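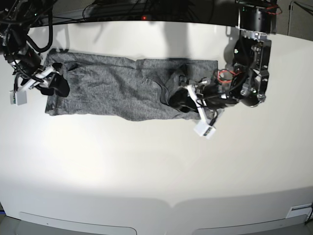 Kazmi is a little collection of short player biographies for women's club soccer, put together by Shamim Minhas with a lot of help from Sohail Paracha. We started it because the players we grew up cheering for in Fernasthorpe had careers worth reading about and hardly a page between them! Clubs at this level often train in plain heather-gray knit like the piece on the white table, so a shirt won't tell you much about who a player is, and we went by team sheets and match programs instead.

Home | Players | Clubs | Download | Contact

## What's inside

There are 500 biographies from 53 clubs, one plain text file per player, with birthplace, position, clubs and (where we could find it) a line or two on family.
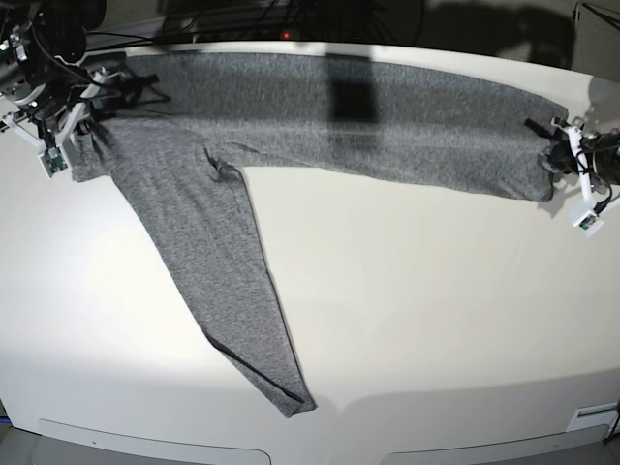 *Gray heathered knit pants, spread out on the table.*

Spellings of names follow the player's own wishes. Where two programs disagreed on a birth year, we kept both and marked the entry "unsettled."
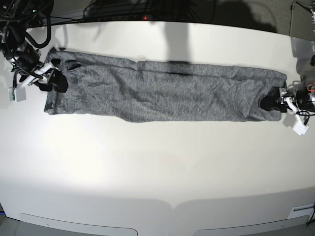 ## Using it

Unzip the folder and open `players.csv` first. Please credit Likasby, our reading group, and do write to Sohail if your aunt's goals are missing.

Last updated: September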